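Aušra Lill
Seit Mai lese ich überall, Haushaltsroboter seien »praktisch fertig«. Ich sitze seit Mai in den Störungsprotokollen von Stallo. Kurzer Thread, weil mich die Pressemeldung aus Lodach heute früh geärgert hat.

1/
Gemeldet wurde: Tisch decken und abräumen, 700 Durchläufe, »kein sicherheitsrelevantes Ereignis«. Das stimmt, wenn man sicherheitsrelevant so definiert, dass ein Mensch verletzt werden muss. Ich definiere das anders.

2/
Durchlauf 386. Der rechte Arm soll einen Löffel greifen, der angeblich auf dem Boden liegt. Er fährt runter, weit unter Tischhöhe, und bleibt dort. Kein Abbruch, keine Meldung. Die Software führt den Griff als »läuft«.
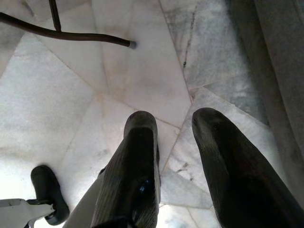

Warum hat der Kraftsensor nicht abgeschaltet?
Weil er erst ab 50 Newton auslöst und die Finger ohne Kontakt in der Luft standen. Für den Sensor war alles in Ordnung.

3/
Das ist für mich der Kern. Der Not-Halt hängt an Kraft, sonst an nichts. Ein Arm, der an der falschen Stelle wartet, gilt als gesunder Arm. Wer dann mit dem Fuß dazwischengerät, liefert das Signal eben selbst.

4/
Pellegrini (die Firma, von der die Steuerung kommt) schreibt dazu, es handle sich um einen »Lokalisierungsversatz ohne Folgen«. Ohne Folgen, weil jemand daneben stand und den Stecker gezogen hat. Den Taster am Sockel hatte er vorher gedrückt. Zweimal.

5/
Zum Taster: Der löst einen weichen Stopp aus, der die laufende Bewegung noch zu Ende bringen darf. Steht im Handbuch, im Anhang. Ich habe drei Leute gefragt, die täglich mit dem Gerät arbeiten, und keiner wusste es.

6/
Jetzt kommt der Einwand, ich würde Einzelfälle aufblasen, die Aufgabe selbst laufe doch gut. Schauen wir uns die Aufgabe an. Großer Stahlteller, kleine Schüssel, Becher, Gabel, Löffel. Mehr ist das nicht.
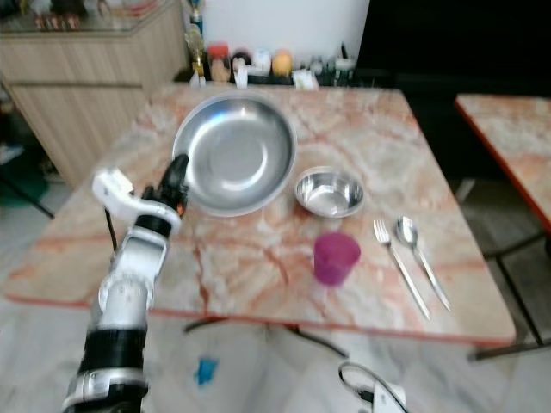
7/
Und schon bei so einem Gedeck wird die Höhe der Tischplatte laut Protokoll immer wieder neu geschätzt. Polierter Stein und spiegelnder Stahl sind für Tiefenkameras seit Jahren bekannt unangenehm. Wenn die Schätzung springt, springt das Ziel mit. Eine simple Untergrenze – Arm nie tiefer als Tischkante, außer auf ausdrücklichen Befehl – hätte 386 verhindert.

8/
Die Grenze gab es sogar. In Etitz, beim ersten Aufbau, war sie drin. Irgendwann hat sie jemand auskommentiert, vermutlich weil sie beim Aufheben vom Boden gestört hat. Eine Begründung finde ich im Änderungsverlauf nicht.

9/
Was ich gern sehen würde: Zeitlimit für jeden Griff, harter Stopp auf dem Taster, Untergrenze wieder rein. Alles langweilig, alles billig. Stattdessen ist fürs nächste Update eine »natürlichere Handbewegung« angekündigt.

10/
Nachtrag, weil schon gefragt wurde: Nein, das Protokoll darf ich nicht komplett veröffentlichen. Pellegrini hat eine Stellungnahme zum weichen Stopp zugesagt. Wenn sie kommt, hänge ich sie hier an.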